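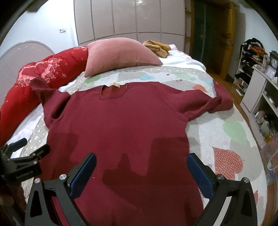
Faltum Round-Neck Sweater, Dark Red: Review for House Stores

Jarnudwood Residential College, Office of Household Supply
Prepared by Andor Szalai, April 12, 2025

Scope of the review

The Office of Household Supply was asked to review the Faltum long-sleeved sweater for possible inclusion in the winter clothing stock held at Magyar House and Ellis House. The stock is lent to residents for the cold months and returned in spring. It currently holds 1,702 items, of which sweaters are the most requested and also the most often withdrawn from use, usually after shrinkage or loss of shape in the laundry.

The review began in November and ran for 18 weeks. Sweaters were issued to residents in both houses, worn in the ordinary way, and washed in the house laundries by the people who wore them. The Office considered fit, warmth, appearance, behavior in the wash, drying and repair. Price was considered separately by the purchasing office and is not discussed in this report.

Description of the garment

The Faltum is a plain pullover with a round neck and long sleeves. The color reviewed was dark red. A small pale beige label tag is sewn in at the back of the collar, directly at the neckline, and there is no further decoration that would limit who may reasonably be asked to wear it. The supplier describes the yarn as a wool blend.

The position of the label received more comment than the Office had expected. Several residents noted that a light tag on a dark garment makes it easy to find the back of the neck when dressing early in the morning or folding a pile of similar sweaters. Two residents found it scratchy and asked whether it could be removed. House stores should permit this, provided that the size is first written on the inventory card.

Fit and comfort

Sizes run slightly large in the body and true to measure in the sleeve. Residents who usually choose between two sizes were more satisfied with the smaller one. The neck opening is wide enough to pass over eyeglasses without much trouble, although it sits close enough to the collarbone that a shirt collar worn underneath does not lie neatly. Residents who attend formal dinner in a collared shirt preferred the older V-neck model for this purpose.

The sweater was judged warm enough for indoor wear throughout the winter and for short walks between buildings. It is not windproof, and the staff at Ellis House, whose entrance faces the river, regarded it as a layer to be worn under a coat. Sleeves may be pushed to the elbow for kitchen duty and stay there fairly well when the garment is new. By the final weeks the cuffs on the most heavily worn sweaters had begun to slip.

Washing

The supplier recommends a cool wash and a gentle spin. Both house laundries were set to the wool cycle with a spin of 800 revolutions per minute. At this setting the sweaters came out heavy but kept their shape, and the Office does not recommend a faster spin.

Color loss was slight. A faint pink tint was seen in the rinse water during the first wash and, in one case, the second. New sweaters should be washed apart from pale items until the water runs clear. This instruction was printed on a card and placed in each laundry room, and no stained bedding or shirts were reported afterward.

Pilling appeared under the arms and along the sides within the first month. It was readily removed with a fabric comb and did not return to the same extent. The Office considers it normal for a garment of this type.

Drying

Drying is the weakest part of the sweater's performance. The knit holds water and gives it up unevenly. Sleeves and shoulders are generally ready well before the body, where the moisture can settle in a broad area across the lower middle. On a dark red knit such areas are at least easy to see: damp-looking fabric is noticeably darker than the dry knit around it, and the border between the two can take an irregular, stepped outline. A resident checking a sweater before putting it away should therefore look at it spread out in good light and then press the darker parts with a dry hand.

On the flat racks in the Magyar House drying room, the longest recorded time from spin to fully dry was 19 hours. Sweaters that had been left with a sleeve bunched at the shoulder or folded back over itself took longest, and the fold was sometimes still damp when the rest was ready. Residents should draw both sleeves out to the side before leaving the garment, and should turn it over once during the day.

Hanging is not advised. One sweater was hung from a rail overnight by mistake and gained enough length in the body that it could not be returned to its original size group. It has been kept in stock under a separate card.

The Office also reminds residents that a bed is a useful surface for laying out, inspecting and folding a sweater, but a poor one for drying it. A quilted bedspread takes up moisture from below and slows the process – and a comforter rolled up beside the garment prevents air from reaching it on that side. A rack or a clean towel on a table is to be preferred. Where the bedspread is white or light grey, as many of the residents' own are, additional care is needed with any new sweater in this color.

Folding and storage

The sweater folds well. The method adopted at Ellis House is to lay it flat with the front facing down and the neckline at the far side, smooth the body toward the hem, bring each sleeve across the back, and fold the body upward in thirds. Folded this way, the Faltum fits the standard shelf without overhanging, and the crease lines fall away after a short period of wear.

Sweaters should not be stacked more than one shelf high. The lowest garments in a deep pile were found to have flattened at the collar by the end of the review. The collar recovered after washing, but stores staff would rather avoid the extra work in the week before issue.

Fabric bags were tried for summer storage in earlier years with mixed results. For the Faltum, the Office proposes lidded boxes with a written list inside the lid. Each garment must be fully dry before it is boxed.

Repair

Seams at the shoulder and side held throughout. The few repairs required were to the cuffs and, on one garment, to a pulled loop near the hem. Matching yarn was ordered from the supplier and proved a close match to a new sweater, though somewhat brighter than one that had been washed many times. The mending room has asked that yarn be ordered together with the garments so that both come from the same lot.

Residents' remarks

Written remarks were invited at the end of the review. Most were favorable. The color was liked, including by residents who had first asked for grey. Warmth and softness were mentioned often, and drying time was the most frequent complaint, especially among those living on the upper floor of Magyar House, where the rack space is shared between two corridors. A small number of residents asked for pockets. The supplier has confirmed that no version with pockets is offered.

Assessment

Fit: good, with a note on sizing
Warmth: good
Appearance after repeated washing: good
Drying: fair
Ease of folding and storage: very good
Repair: good, provided that yarn is purchased with the garment

Recommendation

The Office recommends that the Faltum sweater be accepted into the winter clothing stock in dark red, in all available sizes, with the smaller sizes ordered in greater quantity than usual. It should replace the oldest sweaters at both houses first. The V-neck model should be kept for residents who request it.

The recommendation is subject to one condition. Additional flat drying racks should be installed at Magyar House before the next winter issue – the present number is not sufficient for a garment that may occupy a rack for most of a day. Ellis House has enough racks for the stock it is expected to receive.

Requests for the washing card or the folding sheet may be left at the stores window in either house.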